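Mirnmont Workshop, Chore Notebook
Bench 2, September, morning session
Subject: bagged groceries, two-arm handling

Purpose of this series. Kistanell has asked the workshop for a written opinion on whether a two-arm bench cell can take over light household work, beginning with the handling of shopping. The opinion is to address ordinary goods in ordinary packaging. Rigid test blocks and molded trays were covered in the previous notebook and will not be repeated.

The grading scheme is the one agreed for the laundry series. A trial is graded as complete, complete with assistance, or not complete. Assistance includes any touch by an operator, any restart, and any repositioning of an item between attempts. Colleagues entering results are reminded that a dropped package which the arms then recover unaided is still graded as complete, with the drop recorded in the remarks column.

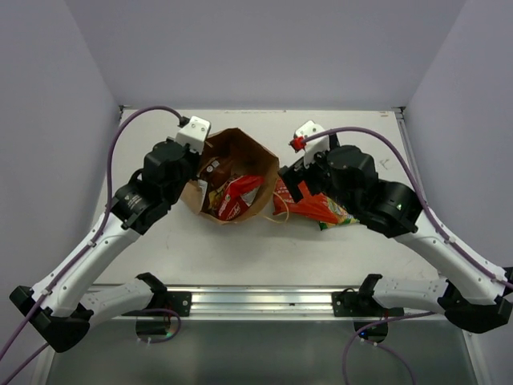 Flexible packaging remains the principal difficulty in this work. A chip bag has no fixed outline, and the place where it may safely be held changes each time it is set down. The paper sack adds a second problem of the same kind. Its rim crumples, so the opening presented to the grippers is never a clean rectangle, and a planner that assumes one will bring a fingertip down on the paper. Packages inside the sack also lie in different parts of it, with a red one toward the front and a dark brown one near the back, and the choice of which to address first has to be made again for every load. The handle string is a further consideration. It should be recorded in the remarks whenever it lies on the table, as a loose cord near the work is a known cause of snagging.

Settings carried over from the last series: closing force at level 4, approach speed unchanged, wrist cameras not used for grading. The Stistus planner is at build 1395. No change to the build is to be made until the series is closed.

Time allowance is 53 seconds per item. The figure was taken from the household survey and is generous by the standard of any person unpacking a sack at a kitchen counter. It should not be read as a target for the finished product.

Open question for the group: whether orientation on the table ought to be graded. A person putting away groceries seldom cares which way a packet faces, but a shelf-stocking client would. The Okeke shop has requested that facing be recorded. For the present, enter it in the remarks and leave the grade alone.
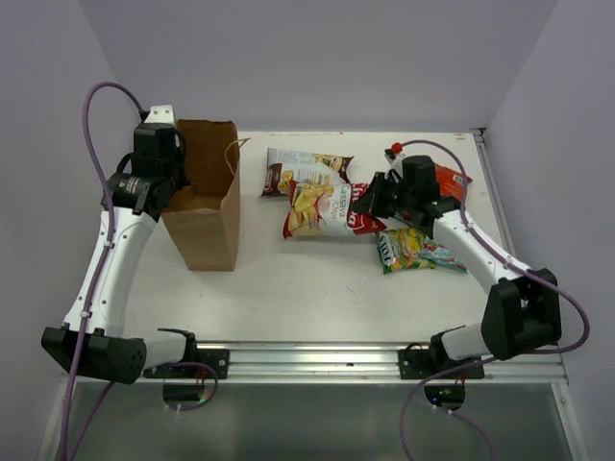

MIRNMONT, September -- Afternoon entry. The item set now under review includes a large bag of cassava chips, a FOX'S packet and several other snack packages of different sizes. The long chip bag deserves its own line in the results sheet. Held at one end, a package of that length may swing or drag across its neighbors, and the reviewer should note any contact with other goods.

Interim view, subject to revision: the cell is suitable for supervised trials of this chore and is not yet suitable for a home. Over six hours of attended running will be required before the workshop can state a rate of assistance with any confidence. Crushed contents are to be assessed by opening the package after the session -- outer appearance is not sufficient evidence.

Outstanding before Saturday: replacement paper sacks, a second copy of the grading sheet, and a decision on facing.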